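Student team records door-opening data with hand-held grippers

A student robotics club has begun recording the second of its two data sets for opening lever-handle doors, after the first gave good results on handles and poor ones on keys.

The club, which runs under the name Rollcombe, has 18 members drawn from mechanical engineering, computing and product design. Its entry for the Angelovski student manipulation contest must open a locked door, pass through it and close it again within a time limit set by the organisers. The door is not shown to teams beforehand. The rules state only that it will have a lever handle, a keyhole below the lever and a hinge on either side.

Teams may use any arm and any base that fits through the opening. Points are given for turning the key, pressing the lever, moving the door and leaving the key in the lock at the end. A dropped key ends the run.

Rollcombe does not program these motions by hand. Members carry out the task themselves with a hand-held gripper that has the same fingers as the one fitted to the robot arm. A camera on the tool records each attempt, and the position of the tool is worked out afterwards from the video and a motion sensor. The recordings are then used to train a control model, which takes camera images as its input and gives the next short stretch of movement as its output.

The method needs a large number of attempts and a fair amount of variety. The first data set held 316 usable recordings, all made on one door in the club's own corridor. The model trained on it pressed the lever reliably from most starting positions but often closed its fingers beside the key.

Biljana Halilović, who leads the data group, put the fault down to how the first set was made.

"We all stood in the same spot and came in from the same side," she said. "The model had seen one approach to a key and not much else. When the base stopped a hand's width to the left, the fingers came in at an angle it had no data for."

The second set is being recorded on several doors, with the start point moved between attempts. Each attempt is logged as one of three types: key only, lever only, or the full sequence. Key-only recordings are the shortest and have been given the largest share of the time.
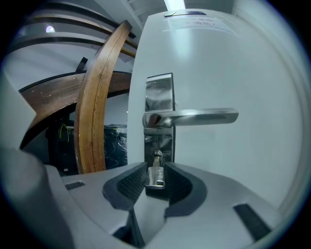
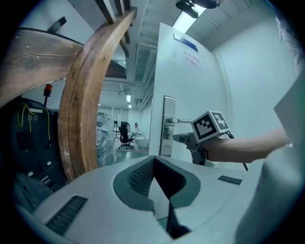
Operators work in pairs and change over after every 8 attempts. The limit was brought in when the group compared early and late recordings from one long session and found that the later ones were faster and less careful. Wrist position drifted as people tired, and the fingers met the key lower down than they had at the start.

Two faults in the earlier recordings have been dealt with in the written procedure. The first was pulling on the door before the lever had reached the end of its travel. A person feels the latch and corrects for it without thinking, but the camera does not record force, and the model copied the early pull. Operators are now told to hold the lever down for a full second before moving the door.

The second fault was in letting go of the key. Many operators opened the fingers and moved back in one motion, which on the arm tended to drag the key out of line. The procedure now asks for the fingers to be fully open and still before the tool is withdrawn.

Lighting has proved harder to control. Polished handles reflect ceiling lights, and the reflections shift as the tool moves. The club tried matt tape over the metal parts of its corridor door during the first set and has since dropped the idea, on the grounds that the contest door will not be taped. Recordings with strong glare are kept as long as the tool position can be recovered from them.

Recovering that position accounts for most of the rejected material. A plain door close to the lens offers few features to track, and if the operator starts too near to it the software can lose its place. Attempts therefore begin well back, with part of the surrounding room in view, and the approach is made at walking pace or slower. Each file is checked on the same day by someone other than the person who made it.

The finger pads are a wearing part. They are cast by the club in moulds made in the design workshop, and the current version is the third. The first was too soft and let a key roll between the pads under load. The second gripped well but split at the base. Pads are now swapped between the hand-held tool and the arm at set intervals so that wear on the two stays similar.

Parts for the arm were bought with a grant of materials from Zetemis, which also lent the team its test base. Labelling is done in Stultosell, a small program written by two of the club's computing students. It plays each recording at reduced speed and lets the checker mark the points at which the fingers close, the key turns and the lever is released. The program will be released to other teams after the contest.

Training runs take place overnight on a shared machine in the computing department. A full run on the first data set finished in a single night. The combined set will take longer, and the group intends to train on key-only recordings first in order to find out early whether the wider range of approaches has helped.

The test for this is already fixed. The arm will make 55 attempts on a door that appears in neither data set, with the base placed at positions drawn at random from a marked area of floor. An attempt counts only if the key is gripped, turned and released without help. The same test was run with the first model, and the two results will be reported side by side in the technical paper that each team must submit.

Ms Halilović said the group would not adjust the model between attempts, even where the cause of a failure was plain.

"If we change something halfway through we can't compare the two," she said. "We write it down and carry on to the next position."

Work on closing the door has been left until the opening sequence is settled. The arm has to let go of the lever, move round the edge of the door and push from the other side, and the club has not yet decided whether to use recordings for this or to write the motion by hand. A trial of both is planned for January.

Recording on the second set continues in the evenings from 6pm. Members who have not used the hand-held tool before are asked to complete a short practice session on the corridor door first, and practice files are not added to the set.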